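Ticket 172: Fish finder on boat 3 loses depth below the drop-off
Category: Boats / electronics
Location: Hovland, north pontoon
Status: Monitoring
Priority: Normal

Reported problem

Guests fishing the Bultis ledge report that the depth reading freezes or shows dashes once the boat drifts past the drop-off. The display stays on and GPS position keeps updating. Reading returns when the boat is back over shallow ground. Same complaint from two parties in May.

Attachments (3)

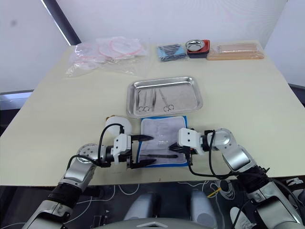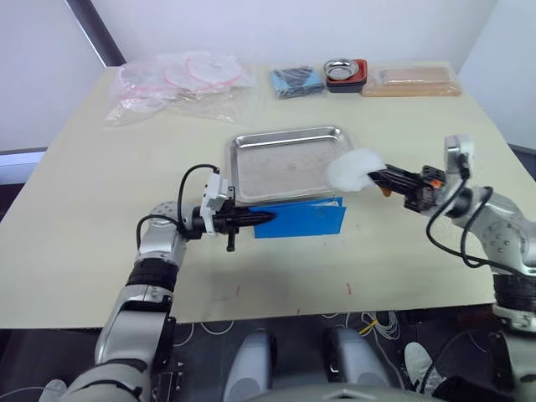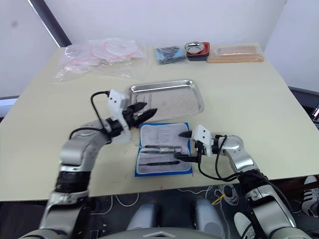
Setup

Display: Kasance 7-inch, mounted on the console.
Transducer: transom mount, starboard side, 50/200 kHz.
Power: shared with the bilge pump through the Jonby fuse block.
Supply at rest: 12.6 V.

Log

08:10 - Checked settings at the dock. Frequency was fixed at 200 kHz and range was set to manual. Sensitivity was at the low end. Boat 2 has the same display and runs on auto for both. Saved the current settings before changing anything.

08:35 - Reset to auto range, dual frequency. Bottom reading at the dock is steady.

09:20 - Ran out to the ledge at slow speed. Depth held down to 23 m, then dashes. Stopped the engine and the reading came back after a short delay. Started the engine again and it dropped out at 3000 rpm, and also at idle when the bilge pump cut in.

09:50 - Voltage at the display connector falls to 10.9 V with the pump running. Too low. Boat 2 stays above 12 V in the same test.

11:15 - Back at the dock. Opened the fuse block. Green corrosion on the negative terminal and the ring connector turned by hand. Cut back the cable, fitted a new connector, cleaned the terminal and applied grease.

11:40 - Moved the display to its own 3 A fused feed from the battery. The pump stays on the old circuit. Voltage now 12.4 V with the pump on.

13:05 - Second run. Depth holds past the ledge with the engine off and at idle. Still breaks up at 3000 rpm, so there was a second fault.

13:30 - Lifted the boat. Transducer was sitting too high and tilted nose up, with weed packed behind the bracket. Cleared the weed, lowered the bracket by one hole and set the face level with the bottom of the hull.

14:45 - Third run, same track. No dropouts at any engine speed. Bait fish showing clearly on both frequencies. Some clutter near the surface on auto sensitivity - left as is.

Cause

Low voltage from a corroded negative connection, plus air under the transducer at speed.

Remaining

Check the same terminal on boats 1, 2 and 4.
Order two spare transducer brackets. The lower screw hole on this one is worn.
Ask the next party on boat 3 to note depth and engine speed if the dashes come back.
Ticket stays open until boat 3 has been used on the ledge by guests.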